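Pinholes in cream glaze, electric kiln

slabhappy
Posted in Glazes and Firing

I've been getting pinholes on my slab-built cups since I switched to Grindley cream in February. Same clay, same bisque, same kiln. Two coats brushed, third coat on the rim. Glossy white on the same shelf comes out clean. Has anyone had this and fixed it?

mudroom61
What's your bisque schedule? Most pinholing I've had came from bisquing too fast. Gas from the clay has to go somewhere.

slabhappy
Cone 04, medium speed on the Kragh controller. I don't hold at the top.

Erkelel
I'd leave the bisque alone. If the white is fine on the same clay then the clay isn't your trouble. The cream is stiffer and doesn't heal over. I had the same marks on a square cup.

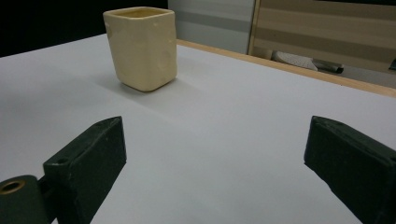
I now hold 3 minutes short of the hour at top temperature, then drop 200 degrees and hold again. Colour went a bit flatter but I can live with that.

mudroom61
Disagree. A fluid white will hide a bad bisque. Doesn't mean the bisque is good. Slow it down first, it costs you nothing but power.

Erkelel
Power isn't nothing where I live.

tinshed_pots
Wipe the bisque with a damp sponge before glazing and let it dry overnight. Slab work picks up dust in the corners. I'd try that before touching either schedule.

slabhappy
I don't sponge, so I'll start there. Next load is half sponged, half not, same bisque. Is the Latunen brush-on any better than Grindley?

tinshed_pots
Thicker. You'll want to thin it.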